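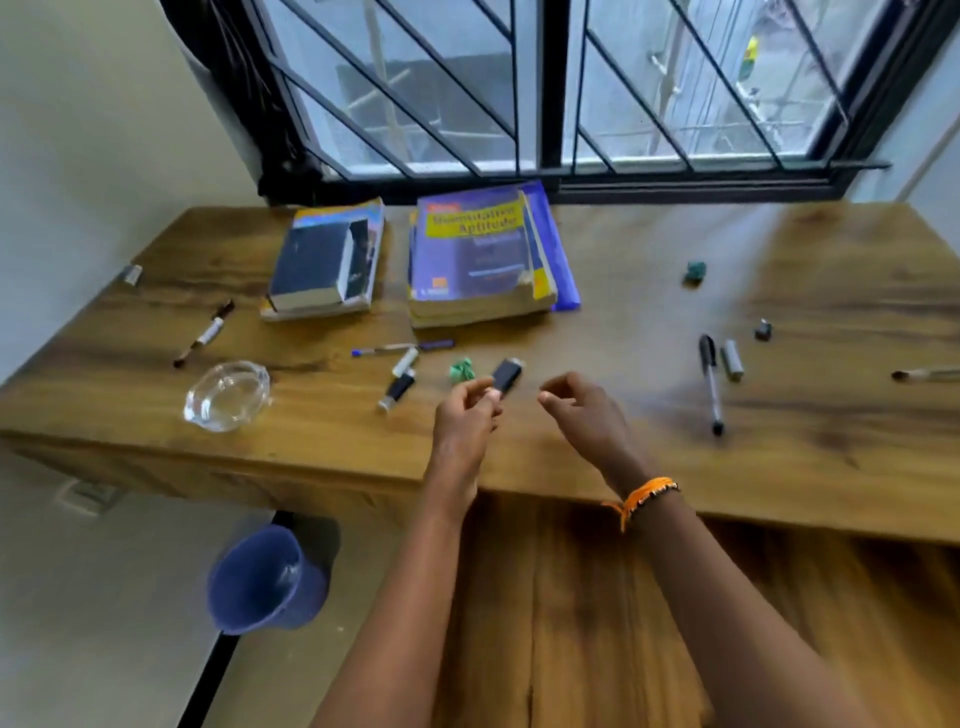

Can the hand trajectories be sent straight to a robot arm?
They need retargeting first. Wrist poses are stored in the camera frame of each episode, finger joints follow a human hand model, and neither has been checked against the reach or joint limits of any arm.

Zerlow Desk Demonstrations
Data card, release 2

Summary
Zerlow is a set of 488 first-person demonstrations of desk tidying, performed with bare hands and recorded from the head. It is meant for learning manipulation policies from human motion, either alone or mixed with a smaller amount of teleoperated data from the target robot. Tasks cover picking up small items, gathering pens, moving paper scraps to a bin, straightening books and clearing a patch of desktop.

Release 2 replaces the January release. Episode IDs have not changed. The hand tracks were recomputed for all episodes, so models trained on the old tracks should not be compared with models trained on these.

Contents
Each episode is a directory with four files:

video.mp4: color video, 30 frames per second, no audio
hands.npz: wrist pose and finger joints, left and right, one row per video frame
events.json: contact events with start frame, end frame, hand and object class
meta.json: task text, scene ID, demonstrator ID, split

The teleoperated companion set, Gastdale, is distributed separately. It was recorded on a two-arm station with leader arms and shares the task text and object classes. Joint readings in Gastdale are logged at 100 Hz and have to be resampled before the two sets can be batched together. The script tools/align_rates.py does this with linear interpolation for joint positions and nearest neighbor for the gripper command.

Splits
68 episodes are held out for testing. The split is by scene, and a scene ID never occurs in both train and test. Demonstrators do occur in both. Users who want a split by person can build one from the demonstrator field, but the result will be uneven, as two people recorded most of the episodes.

Demonstration protocol
Demonstrators were given the task text and no script of motions. They were asked to keep their hands in view during contact, to work at a normal pace, and to finish an action they had started even if it went badly. Dropped objects and second attempts are kept. An episode was discarded only if the video was corrupted or a bystander's face appeared in it.

No gloves or markers were worn. Rings, watches and bracelets were allowed. The tracker sometimes places the wrist too far up the forearm when something is worn there, and the error is larger on the side that carries it. The per-frame confidence value does not reliably drop in these cases. 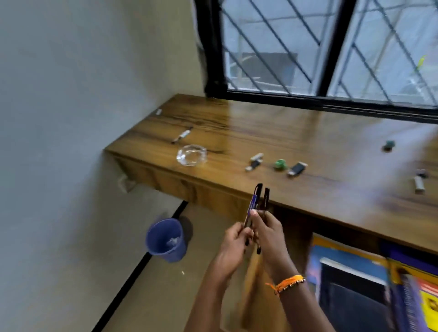 Contact events are labeled per hand, and an object held by both hands produces two overlapping events with a shared group ID. Objects carried as a bundle also share a group ID, so a bundle in two hands gives one event per hand per object. The usual case is pens: two black pen-like items held upright and close together, left hand around the lower part, right hand around the upper. Fingers hide much of each item in such a grip, and annotators were told to mark contact from the closest clear view and carry it through the hidden frames. Finger joints in those frames are model estimates. The field "occluded" in events.json is set to true for the whole event if any part of it was labeled this way.

Object classes
Classes are coarse on purpose. "Pen" includes markers. "Small device" covers USB drives and anything of similar size that the annotators could not name. "Short cylinder" is used for chalk, loose caps and similar pieces. "Scrap" covers crumpled paper of any color. Clear glass items have their own class, and the pose estimates for them should be ignored.

Annotation
Events were labeled by Stefaniia Vakulenko and Yurii Kravchuk using the Ikanberg annotation tool. Anikó Hegyi reviewed the test split in full and a sample of the training split. Disagreements over a contact boundary were settled by taking the earlier start and the later end, which makes events slightly long. Trim a few frames from each side if your method is sensitive to this.

Known problems
Video is blurred during fast head turns. Frames are not removed, and the hand tracks are smoothed across them.
Varnished desktops reflect window light. Monocular depth methods tend to fail in the bright area and return a surface below the desk.
Small dark items on dark grain are missed by the automatic object proposals. Manual labels were added for contacted objects only.
Left and right tracks swap for short spans when the hands cross. Run tools/check_swap.py before training.
Grip force is not recorded. Pinches near an object and pinches on it can look alike from the head, and some event boundaries are guesses.

Suggested use
Pretrain on Zerlow with wrist motion expressed relative to the first frame of each contact event, then fine-tune on Gastdale. Absolute wrist targets gave unstable behavior on our station near the edges of the workspace. We do not recommend running a policy trained on Zerlow alone on hardware.

Maintenance
Recording and hand tracks: Orest Koval
Conversion scripts and releases: Vsevolod Kuzmenko
Hosting: Antoniuk file server, read-only. Report label errors with the episode ID and the frame number.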